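Section 4. Setting Up Saved Games and Transferring Progress

This section explains how to create a player profile in Pluvico, how to manage saved games, and how to move progress from one Bostell console to another. It applies to the disc and download editions of the game. Owners of the handheld edition should refer to Section 6.

Revised 2020-10-20

4.1 Before You Begin

Make sure that the console is connected to a power outlet and that the system software is up to date. Pluvico requires 892 MB of free storage for its base save area. This space is reserved the first time the game is started and does not grow as you play. Screen captures and replays are stored separately.

A Gimano account is required for online backup. It is not required for local play.

Caution: Do not turn off the console or remove a memory card while the save icon is displayed in the upper right corner of the screen. Doing so may damage saved data. Damaged data cannot be repaired by customer support.

4.2 Creating a Player Profile

1. Start the game and wait for the title screen.
2. Select New Profile and press the confirm button.
3. Enter a profile name. Names may contain letters, numbers, and spaces.
4. Choose a difficulty level. Story, Standard, and Veteran are available from the start. The Soylu level is unlocked after the main story has been completed once.
5. Select a save location: Console Storage or Memory Card.
6. Review the settings and select Finish.

Note: The difficulty level may be lowered at any save point. It cannot be raised again in the same playthrough.

Note: The profile name appears on online leaderboards. It can be changed once every 300 hours of play time from the Profile menu.

4.3 Saving the Game

Pluvico uses two kinds of saved games. Automatic saves are created when the party enters a new region, when a chapter ends, and before certain battles. Manual saves are created by the player at a save point.

To create a manual save:

1. Move the party leader next to a save point and press the action button.
2. Select Save.
3. Choose an empty slot, or choose an existing slot to replace it.
4. Wait until the message "Save complete" appears.

Each profile has 127 manual slots and one automatic slot. The automatic slot is replaced each time a new automatic save is made. Players who wish to return to an earlier chapter should keep a manual save from that chapter.

Note: Optional quests in the Harbor District close permanently at the end of Chapter 2. A reminder is displayed before the chapter ends.

4.4 Backing Up to a Gimano Account

1. From the title screen, select Options, then Online Backup.
2. Sign in with your Gimano account name and password.
3. Select the profile to be backed up.
4. Select Upload. A progress bar is displayed.
5. When the upload has finished, select Verify. The game compares the backup with the local copy and reports any difference.

Automatic backup may be turned on from the same menu. When it is on, the game uploads changed data each time the player returns to the title screen.

4.5 Transferring Progress to Another Console

1. On the original console, complete the backup described in 4.4.
2. On the new console, install Pluvico and apply all updates.
3. Select Load Profile, then Download from Account.
4. Sign in with the same Gimano account.
5. Select the profile and confirm the transfer.
6. Load the most recent save and check that party members, equipment, and quest records are correct.

Caution: Downloading a profile replaces any profile of the same name on the new console. Rename or back up the existing profile first.

Do not delete data from the original console until step 6 has been completed. Replays and screen captures are not included in the transfer and must be copied with the console's own storage tools.

4.6 If a Saved Game Does Not Load

If the message "Data cannot be read" appears, carry out these steps in order.

1. Close the game fully and restart the console.
2. Check for a game update. Saves made with a newer version cannot be opened by an older one.
3. If the save is on a memory card, remove the card with the power off, reinsert it, and try again.
4. Load the automatic save.
5. Download the latest backup from your Gimano account.

If the problem continues, contact customer support. Have ready the version number shown on the title screen, the save location, and the full text of the message.

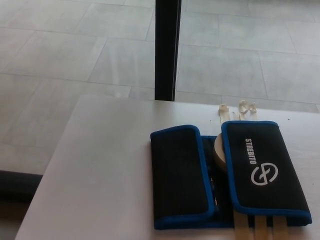 Can one profile be used on the original console and the new console at the same time?

A profile may be stored on both consoles, but progress is not combined. The most recent upload replaces the earlier backup, so download the profile again before continuing on the other console.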